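# The Laundry Sofa

Drita Pavlović folds at nine in the evening, standing up, with the radio on. The dryer is down in the basement of her building on Bredgate, and the living room is the first room you reach when you come up the back stairs with your arms full. So the clothes go on the sofa. They have gone on the sofa for 12 years, through two apartments and three sofas, and she has stopped pretending she will carry them any farther.

Plenty of households work this way. Beds are too low for folding and too far from the door. Dining tables have homework on them. The sofa is wide, soft and in the middle of everything, and a load dropped there at least stays in sight.

The trouble comes when the load stays for days. People pull out a shirt in the morning, push the rest aside, sit down at night and push it back. By the weekend the clean clothes are as wrinkled as the dirty ones, and somebody has to decide which is which by smell.

Pavlović, who ran the linen room at the Allenia, a 510-bed hospital, before she retired in January, has a plain rule for this. The load gets 20 minutes. What isn't folded by then goes back into the basket and off the seat.

"Folding isn't hard," she says. "Starting is hard. Pick up the flattest thing first and you've started."
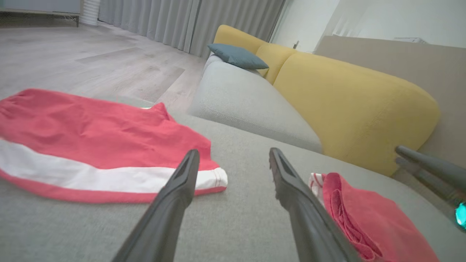 *Red shorts spread on the seat, with the yellow back cushions and a blue throw pillow behind.*

Shorts are a good place to begin. Lay them on the seat and smooth them from the waist down with the side of your hand. Fold one leg over the other, tuck in the point at the crotch so the edge is straight, then bring the hem up to the waistband. If there is a stripe near the hem, use it as a guide. When the stripe is level, the fold is level. Pavlović folds once more for a shallow drawer and leaves it there for a shelf.

Bunched pieces take longer. She picks them up by two corners and gives them one hard shake before they touch the cushion again. Knits get less of a shake than wovens. Anything inside out gets turned now, and she has no patience for people who leave it for the wearer.

Color matters too. On pale upholstery, red and navy are easy to find and white socks disappear, so she sorts the whites at the dryer and brings them up in a pillowcase. New red cotton should be washed alone the first couple of times and be fully dry before it goes anywhere near a light seat. A damp waistband is easy to miss, and she checks every one with her thumb.

Back cushions stay where they are. Throw pillows go to the far end, out of the way, and finished stacks line up along the armrest nearest the hall, one stack per person. Towels go on the bottom of the basket for the trip to the closet, underwear on top.

She has tried a folding board and gave it to her niece. The card table lasted a month. The sofa is the right height if you kneel, she says, and she keeps a bath mat behind the door for her knees.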